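Flingate community forum > Door Controllers > Solved
Narnora cabinet latch won't release after firmware update
Opened Aug 23, 2023

Hi all! Long one, sorry in advance. I look after the parcel locker wall in our apartment building on Hundengate (65 doors, all on one Narnora controller) and since last night's update, 9 of them won't open from the keypad. You punch in the code, the screen says "Door open, have a nice day," and the door just sits there. The other doors are perfectly fine.

What I've tried so far:

1. Power cycled the controller. Twice. Same 9 doors.

2. Rolled back the firmware. It took forever and I had to re-enter the building address by hand, but it went through. Same 9 doors! So I don't think it's the update at all, I think the reboot just shook something loose (or the timing was bad luck).

3. Checked the log. Every failed door shows the command going out and no "latch moved" coming back. No error code, which would have been nice.

4. Got my spare parts together so I could swap things one at a time: a release solenoid, a board and a harness.

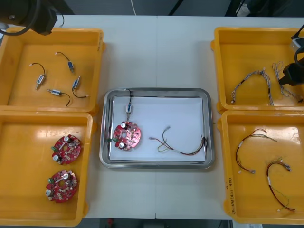 5. Swapped the harness on door 7. No change, so I put the old one back. If you do this, label both ends first. I didn't, and lost most of a lunch break figuring out which plug was which.

6. Opened the mechanical override on all the stuck doors so people could get their packages. One had been holding somebody's dog food and was very heavy. Everybody has been nice about it so far, but there's a note taped to the wall now and I'd love to take it down.

Update, same evening

Support got back to me and asked whether the stuck doors were all in one column. They're not, they're scattered all over, but they ARE all on the second power output. I never would have thought to look at it that way. I made a list of doors by output instead of by location and there it was.

They also asked me to rule out the solenoids before going any further. Fair enough, so I dug through the spares.

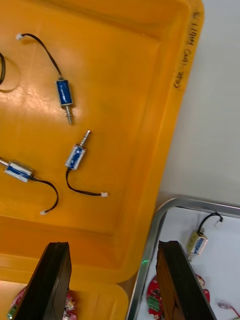 Push-pull type, blue coil, two-wire lead with the little white plug.

I put one of those on door 7 and nothing happened. Moved the same one to a door on the first output and it snapped right back like it should. So the solenoid is good and the power getting to it isn't. Put a meter on the second output while sending the open command and it sagged way down every time, then crept back up. The first output barely moved.

Question for anybody who knows these: the settings page has a "release pulse" field and mine is at 1000 milliseconds. Is that normal? I don't remember ever touching it, but I also don't remember what I did in May when we added the bottom row.

Update 2

Pulse length is fine, thanks to everybody who answered. The real problem was the screw terminal on the second output. It looked tight. It was not tight! The wire was held in by a few strands and the rest had folded back under the clamp. I cut it, stripped it fresh, put a ferrule on it and tightened it down, and all 9 doors opened on the first try.

Parts I'm keeping on the shelf from now on, for whoever takes over the lockers after me:

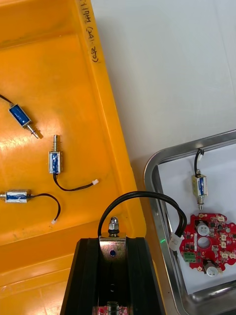
Spare solenoids, in the yellow tray with marker on the rim.

The replacement terminal block is coming from the Toledo warehouse under warranty, and I'll swap it when it gets here even though the old one is holding. I'm also going to ask for a low voltage warning in the log, so if you want that too please add a vote on the feature request page.

Still on the old firmware for now. Has anybody gone back to the new one without losing their door names? I really don't want to type those in again.

Status: Solved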